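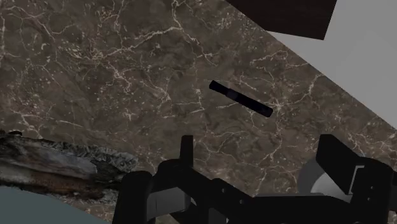
Good morning, everybody, and thank you for giving up part of a Sunday for a talk with the word "rules" in the title. (Pause here. Let the people at the back find a chair.) I want to spend our time on the pages we all skip, the ones at the front of a test protocol that say what has to be written down before anyone presses start. I've left one slide up while you were coming in, and I'd like you to keep half an eye on it, because it is as good a case as any: a simulated kitchen counter, veined brown marble, a slim black object lying on it that I would call a marker or a pen, and the gripper coming in from the bottom. Now suppose I told you the policy picks that object up very nicely. You'd be pleased for me, I hope! But you'd be quite right to ask me a few things before you wrote it in your own report, and those few things are my talk.

Slide 2. The name of the object

Start gently with this one. At Grunau, where I worked before, we had a task list that said "pen" in the instruction, "marker" in the asset folder and "cylinder" in the results table. Three people read those files and all three believed they were looking at different tasks. It took Daiane Vasconcelos most of an afternoon to put them back together, and she was very kind about it, kinder than I would have been.

So our first rule is a dull one. Pick the word before the run, write it in the task sheet, and use the same word everywhere. If reasonable people looking at the render could call it two things, put both down in the sheet and say which one the instruction uses. Please don't fix the word afterward to match what the robot went and did. I have seen that happen, and I have done it myself, so I'm not wagging a finger at anyone.

Slide 3. What else is on the counter

Go back to the opening slide for a moment. Down on the left there's a rough thing like a log, with a barky surface, close to the left finger. Nothing in the instruction mentions it. Does it matter? Well, it might. It depends on whether touching it counts against the run, and the only fair time to decide that is before the run.

The draft asks for a line on every object in the scene that isn't the target. For each one, you say whether contact is allowed, whether contact is noted but forgiven, or whether it ends the attempt. People grumble about this because scenes get crowded, and I do understand. Recep Aydoğan suggested a default for anything left off the sheet, and we settled on "noted but forgiven." I'm still a tiny bit uneasy about that, so if you have feelings, come and find me at coffee.

(If someone asks about the counter itself: yes, the counter is listed too. Fingertip contact with the support surface gets its own line. See the handout, second page, near the bottom.)

Slide 4. Looks and lighting

This is where I tend to run on, so watch the clock.

When we swap textures in simulation we're usually trying to find out whether the policy has learned the object or has learned the tabletop. Marble with a lot of thin pale veins in it is a lovely test for that, and a dark object on dark stone is a harder one than it sounds. The trouble comes when the report says "varied backgrounds" and leaves it there. Varied how? Picked from what? If all the busy textures happened to land in training and all the plain ones in testing, you have made life easy for yourself without meaning to.

The rule we propose is that the texture list is frozen and published with the results, along with the split. Same for lights, same for the starting pose of the arm. Keep the random seed. I know, I know, everyone says they keep the seed. In the Jastness review we went looking for them, and of 111 runs handed in, 70 came with one. The others were from good people doing careful work who had simply never been asked.

Slide 5. When is it a success?

For a grasp, the draft wants three things in writing: how high the object has to be lifted, how long it must be held, and who or what does the judging. A script is fine. A person is fine too, but then a second person should look at a share of the same runs, and you should report where they disagreed.

A word on still pictures. They are handy for showing a setup and I'm fond of them, as you can tell. But a still with an open gripper near an object can't tell you how the attempt ended, and it shouldn't be filed as evidence of a result. Put the whole episode in the folder. Storage is cheap compared with Daiane's afternoons.

Slide 6. Retries and thrown-out runs

(Slow down. This is the one people came for.)

Every run you start goes in the count. If the simulator crashes, it still goes in, marked as a crash. If an object spawns half inside another object, mark it as a bad start, keep the record, and run another. The Sekmont set holds around 324 episodes under this rule, and I can open the log and find each discarded one with a short note beside it. Some of the notes are a bit grumpy. They're still useful.

Slide 7. Where the draft stands

Comments are open until November. Please send them against a numbered paragraph if you can, as we had some lovely long letters last time and spent ages working out which sentence they meant. The Hnatiuk lab has offered to try the task sheet on its own scenes and share whatever breaks.

Leave the opening slide up again for questions. Handouts are on the table by the door, and Recep has the spare copies.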